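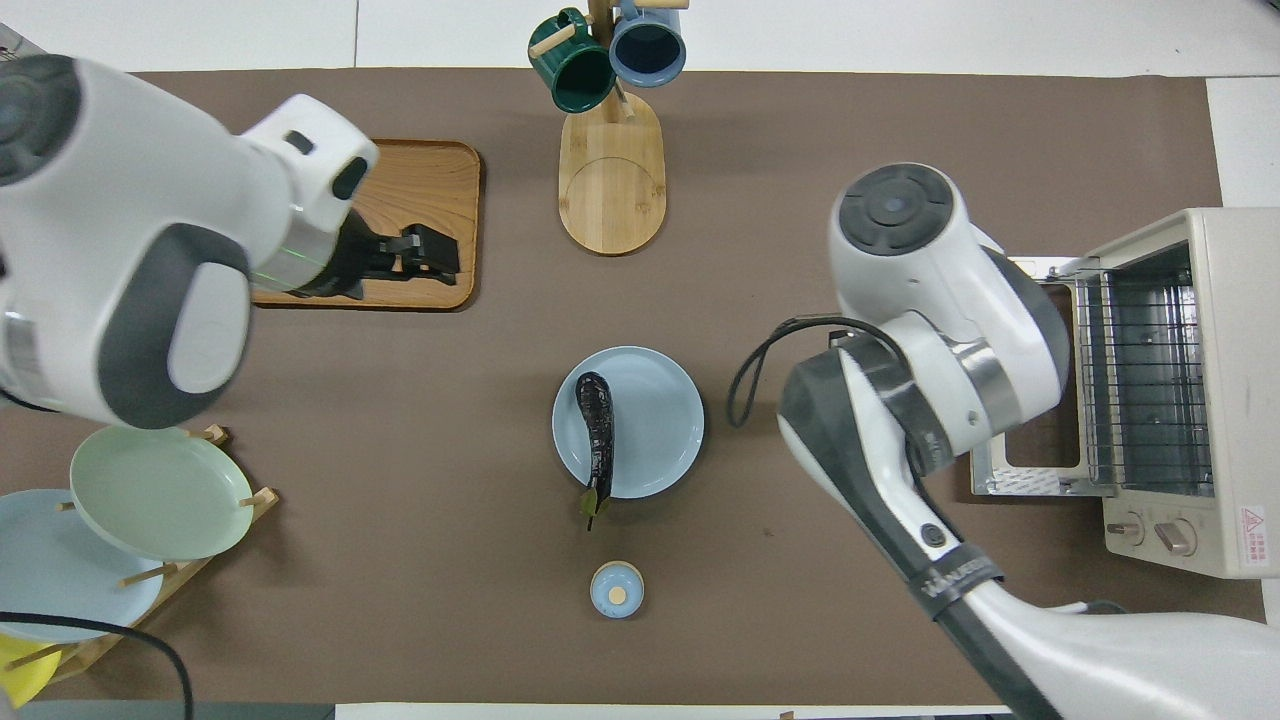 I started keeping a golf notebook again in October, after about four years of not writing anything down. The last one fell apart in my bag. The new one is a cheap pocket pad, and I fill it in at the kitchen counter after I get home, before I unload the car. I like to have coffee going while I do it, and I've wanted a wooden mug tree like that one, with the green mug and the light blue one hanging off it, for a while. Mine are stacked in a cabinet over the stove and I have to move three to get to the one I use.

The notebook is mostly about putting. I play at Fellelden, a nine-hole public course on the north side of the river with small greens and not much sand. You go around twice from different tees if you want a full round. The greens were slow all summer and then got quick in the fall, and I kept hitting everything past the hole by the same amount I had been short in July. I didn't know how bad it was until I wrote it down.

What I record is simple. For each green I put down how far the first putt was in steps, whether it was uphill or down, and how many putts I took. If I missed, I write short or long. I tried writing left or right too, but I gave that up after two rounds. I don't miss far enough to the side for it to matter, except from close in, and that's a different problem.

After 8 rounds I sat down and went through it. From inside four steps I was okay. Past ten steps downhill I three-putted more than half the time. I would have told you I was a decent lag putter. I'm not, or at least I'm not going downhill.

So I changed how I practice. I used to drop three balls on the practice green and hit them at the same hole until I made one. Now I take one ball and play 20 putts, each to a different hole, and I finish every one of them. It takes a lot longer and it's kind of dull. The practice green at Fellelden has a ridge through the middle, so I try to make sure most of the long ones go over it. There's a sprinkler head near the back that I use as a starting point when the holes are all cut on the front.

I also went back to my old putter. It's an Ikura blade I bought used out of a barrel at the shop when I first started playing. The grip is worn and it's an inch shorter than what I was using, which was a big mallet that I never really got along with. The mallet was good on short ones, I'll say that for it. From far away I could never feel how hard I was hitting it. I put a new grip on the Ikura in the garage and got it slightly crooked, so I did it over.

The other thing in the notebook is which ball I used, and that turned out to be a waste of ink. I had a sleeve of Zulu balls left from a scramble and a bag of mixed ones out of the creek, and I couldn't find any difference on the greens. The Zulus feel harder off the putter. I lost two of them on the same hole, the par four with the ditch, and I'm back to whatever is in the bag.

We took a trip down to Brasilside at the end of the season, four of us, and I was curious how the notebook would hold up someplace I didn't know. It's a longer course, and it sits up at some 900 feet with wind across most of the back side. The greens are huge. I had first putts there that were longer than entire greens at home. I three-putted five times on the first day and three on the second, and I wrote down every one. Nearly all of them were downhill and long, same as here. So at least it's consistent.

One of the guys in our group walks to the low side of every putt and looks back up before he does anything else. I had always skipped that to save time. I've started doing it on the long ones, and it does help me see how much slope there is. It adds maybe half a minute. I try to do it while somebody else is chipping.

Fellelden stays open through the winter as long as there's no frost, but they go to temporary greens when it gets wet, and there's no point keeping track on those. I'll keep putting on the carpet in the hall — it's flat, so it won't fix the downhill problem — and pick the notebook up again when the real greens open. I have 9 blank pages left in this pad.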